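Wulden district - is the population figure any good?
Geography and Places board

karst_hopper
2023-10-02
I'm putting together a short page on Wulden and the district office gives 43 villages and a land area that's a good bit bigger than the one on the old wall map. Same borders as far as I can tell. Has anyone got a source they trust?

tallowby
The office figure is fine. They remeasured in May and the lake is in it now.

mapfold
Is it, though? I've read the same notice and it says "total area", with no mention of water. Stivosell did that too and it was years before anyone admitted they'd counted the reservoir twice.

tallowby
Stivosell is a different county with a different office. You can't pin that on Wulden.

mapfold
I can if they used the same survey firm. Rustex did both.

karst_hopper
OK, but what about the villages? I can only name 41 from the bus timetable.

pennyroyal19
The timetable leaves out anything with no stop. Iyamu has a church, a shop and up to 100 people in summer, and no bus has ever gone there. I'd still want to see the list before I believed 43.

mapfold
Exactly. A total with no list behind it is just a number. And half these "villages" are a farm and a postbox.

lowerford
I live here and 43 sounds right to me. You two would argue with a signpost.

mapfold
Depends who put the signpost up.

pennyroyal19
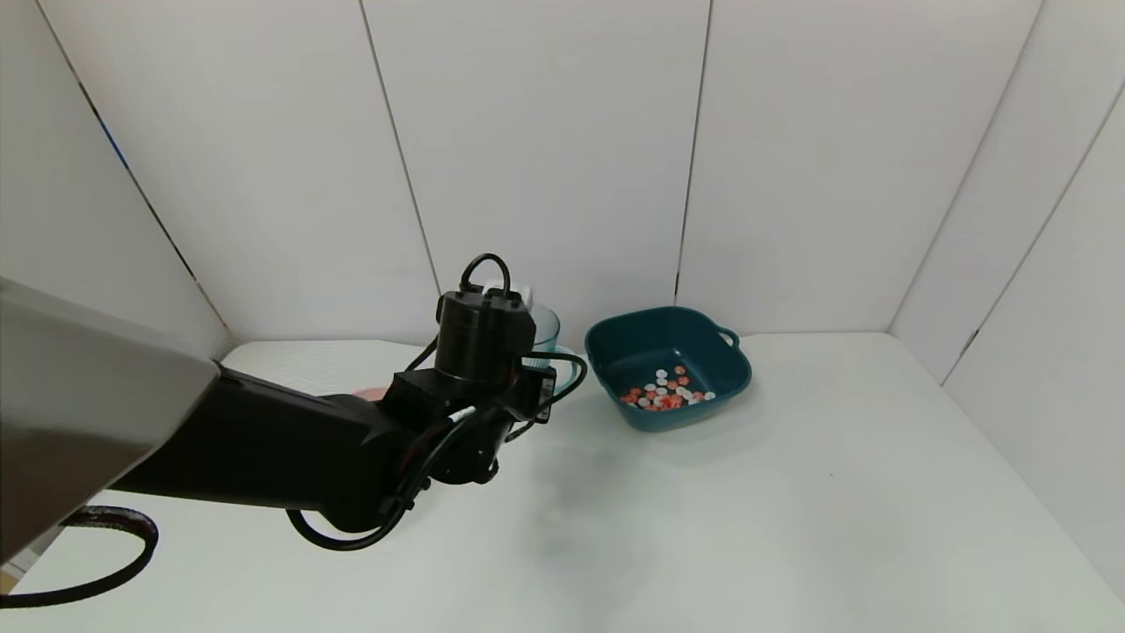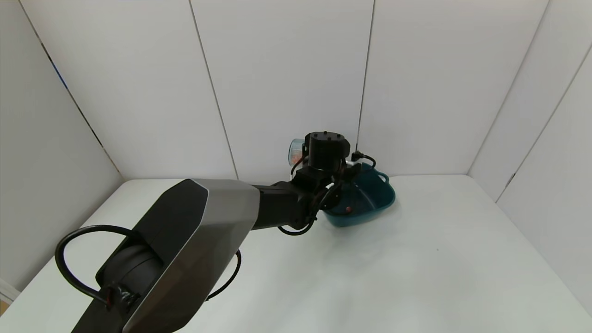
Anyway, I looked in the 99 edition of the county handbook last night. It has 41 villages plus two "settlements", Iyamu being one of them. So that's probably your 43 - they've dropped the distinction and not said so. It doesn't help with the area, which the handbook gives without the lake.

karst_hopper
That I can use, thanks. I'll put 43 with a note.

mapfold
Put the note first. I've written to the office about the lake and I'm not expecting much.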